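Chapter 6
Rye and Other Low-Gluten Flours

After reading this chapter, you should be able to tell light, medium and dark rye flour apart, explain why rye dough feels sticky, and adjust water and mixing time when rye replaces part of the wheat in a formula.

Rye was the everyday bread grain in much of northern Europe long before wheat became cheap enough for most households. It grows in poor soil and stands up to cold winters. In the mill towns of Anddale and Hollham, the case studies for this unit, bakers still sell more rye than white bread from November until spring. 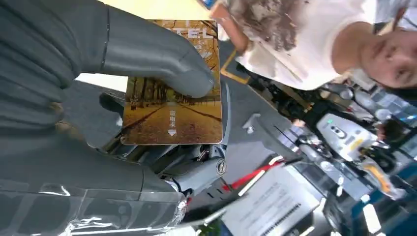 Reading time: 4 minutes

6.1 What makes rye different

Wheat dough holds gas in a network of gluten. Rye contains proteins of the same family, but they do not link up into a strong network. Most of the structure in a rye loaf comes from starch and from pentosans, a group of gums that soak up many times their weight in water. Pentosans make the dough sticky. They also keep the crumb moist for days after baking.

Long mixing does not help a dough that is mostly rye. Mix on low speed until no dry flour is left, then stop.

6.2 Acid and enzymes

Rye flour is often high in amylase, an enzyme that breaks starch down into sugars. If it stays active too long in the oven, the crumb turns gummy. Sourdough lowers the pH and slows the enzyme, so most traditional rye breads are made with a sour starter.

Sylvain Charpentier and Ysaline Masson baked the Hervieu formula used in this chapter at the Udton test bakery. It contains 51 percent rye, with 2000 grams of total flour. Read the formula through before you start Exercise 6.1, and build the sour the evening before.

Key terms: pentosan, amylase, sour, crumb, extraction rate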